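Report on the Visit to the Tondness Housing Fair

Members of the Bekthorpe Residents' Association attended the Tondness Housing Fair on Tuesday, January 26, 2021. The purpose was to gather information on kitchen renewal ahead of the works planned for May. The main hall held 392 stands, and entry was by timed ticket.

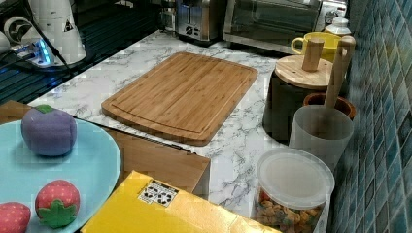 The morning was given to heating and ventilation. Camenzind presented a compact heat recovery unit intended for older apartments, with a filter that the resident can change without tools. Our group asked about noise at night and was given a data sheet, which has been placed in the office.

Brivis, two aisles further on, dealt with countertops and sealants. Its staff advised against harsh cleaners on natural stone and recommended that joints at the wall be checked every year.

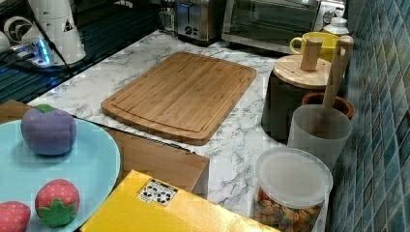 A talk on contracts followed at 2 p.m. The speaker urged associations to obtain written quotes and to agree in advance on who pays for storage if a delivery arrives early. Seating was limited to 200, and several of our members had to stand.
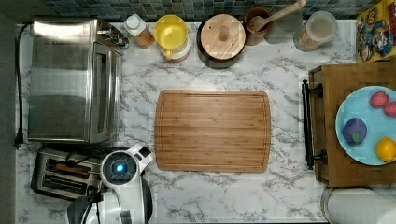
Beat Holzer asked whether a fixed price still made sense when material costs changed so often. The speaker answered that it did, provided the quote carried an expiration date.

Lunch was adequate, although the line was long - eight of our party ate on the bus. 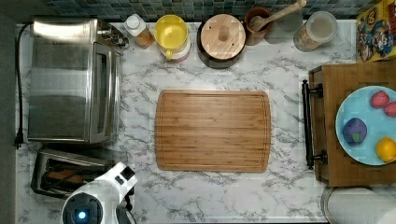

According to Brendan Mac Carthaigh, the ventilation stands alone justified the trip, but the contract talk should have been held in a larger room. His remarks have been passed to the organizers.

Brochures may be borrowed from the Bekthorpe office during opening hours.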